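Goltham Robotics Club
Minutes of the regular meeting, 1 Apr 2019

Present: Rocío Barrera (chair), Rogelio Pascual, Pacita Samonte, Maribeth Ignacio
Absent with notice: Honeylyn Lumanlan
Minutes taken by: Pacita Samonte

1. Minutes of the previous meeting
The minutes were approved with one correction. The club spent 1048 on the second arm including the shipping, not before the shipping.

2. Name of the team
Two names were proposed for the August competition, Luka and Parum. Luka received three votes and Parum one. Rogelio asked that his vote for Parum is written here.

3. Rules of the kitchen task
Maribeth has read the new rules. Each team has 16 minutes on the table and may restart 2 times. Both arms must be used. It is still not clear to us if a lid that is put on the pot a little crooked receives full points. Maribeth will write to the organizers and ask.

4. Practice
The members discussed which objects to train first. Rocío prefers the mugs, as the rack always stands in the same place. Rogelio prefers the pot and the lid - in his opinion it is the hardest part and we should not leave it for the summer. It was agreed to do the pot and the lid first, then the plates, then the mugs. The plastic bag will stay in the program, although Maribeth finds it too difficult for new members.

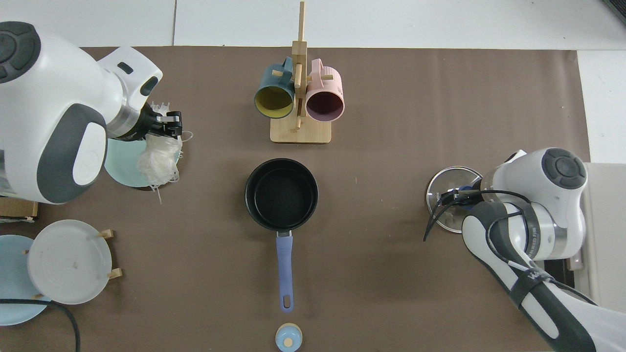
Practice table: left arm with the plastic bag, right arm with the glass lid.

Pacita reported that the cables of the arms come too near to the plates. Rogelio will fix them with ties before the next practice.

5. Software
Honeylyn sent a note by e-mail. Her program, which we call Nijs, now saves every attempt in a separate folder. Members are asked to write the name of the object in the folder name and to not use spaces.

6. Other matters
The key of the room must be returned to the office the same evening. We need 4 more rolls of brown paper for the table. Rocío will order them.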